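The Plate Test

By the time Joana Correia got to the shop on Duan Street, the other two candidates for the job had already gone home. The job was six weeks of work at Driltance, sorting out why the kitchen machines did well in the back room and badly everywhere else. It paid 1450 a week. She had spent eleven years managing hotel kitchens and had never written a line of code, and the ad had said that was fine.

A man named Pell let her in. He had a cold and kept a box of tissues under his arm.

"You'll want to see it go," he said.

"I'd like to see what it's for first."

He thought about that, then took her to the office and gave her the sheet. It was one page. The customer was Musura, a chain of lunch places with small kitchens and not enough people in them. Musura wanted a machine that could clear a tray, wash what was on it, and put everything back where it went. They had been promised this for June. It was now fall and they had been shown a video.

"How much of the tray can it do?" Joana asked.

"Plates," said Pell.

"And cups?"

"Some cups."

She wrote that down. In her last kitchen the dish pit had been run by a woman who could stack, scrape and talk on the phone to her sister, all at once, for nine hours. Joana had tried to replace her when she retired and had gone through four people in two months. She did not think of it as a simple job. She noticed that most people who wanted to automate it had never done it.

Pell blew his nose and told her about the numbers. The machine had made 2496 tries at putting plates in a rack since they started keeping a log. He said the last 700 were much better than the first 700. She asked what counted as better. He said the plate ended up in the rack.

"In the rack how?"

"Standing up."

"Facing the same way as the others?"

"That's not in the log," he said.

They went into the back room together. Pell sat down at a laptop by the door and typed for a while. Joana stood where he told her to stand and held her coat.

She had expected it to be faster. It moved the way her father had moved after his hip was done, as if each part had to be asked. But it did move, and she found that she was leaning forward a little.
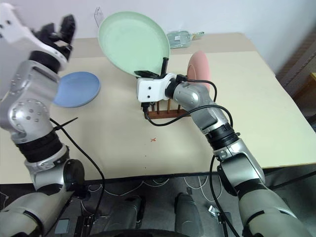 "How long does it get?" she asked.

"As long as it wants. There's no timer."

"There'd be a timer at Musura."

"Yes," said Pell. "I know."

She watched without talking after that. When he had shut everything down she asked if she could try it by hand, and he said he didn't see why not. She put her coat on the chair. She did the plates one after the other into the rack, took them out, and did them again with her eyes closed. It was easy. She tried to work out why it was easy and couldn't. Her fingers knew where the pegs were after the first touch. If a plate caught, she had already turned it before she knew it had caught.

"Do you have anything chipped?" she said.

"Chipped?"

"Chipped, greasy, with rice on it. Two stuck together. That's what comes back on a tray."

Pell wrote this on the back of his hand, then found some paper and wrote it there too.

They talked for nearly an hour more. He was more open once he had sat down with a cup of tea. He said Komance, the firm across the river, had a machine that folded towels, and that it folded them very well if a person laid them out flat first. He had gone to see it. He said it had cheered him up and then on the train home it had made him feel worse – somebody still had to stand there and lay out the towels.

"Would you put it in a kitchen?" he asked her. "Ours, I mean. If it were your kitchen."

"Today? No."

"In a year?"

"I'd put it on the late shift," she said. "After close. When there's all night and only 220 plates and nobody needs to get past it. I wouldn't ask it to do lunch."

He looked at her for a moment. "We never asked them about the late shift."

"Do they have one?"

"I don't know," said Pell.

She took the sheet out of her bag and read it again. It said nothing about hours. It said tray, wash, return, and under that somebody had typed the word "lunch" with a question mark and then left it there for months.

"Who at Musura do you talk to?"

"A man in purchasing."

"Has he worked in one of the kitchens?"

Pell didn't think so. Joana asked for the address of the busiest one and the name of whoever closed up. He could give her the address. She buttoned her coat and said she would go there tonight, at ten, and wash dishes if they let her.

"Does this mean you're taking the job?" he said.

"You haven't offered it to me."

He offered it to her. She said yes, and asked if the shop had a spare apron.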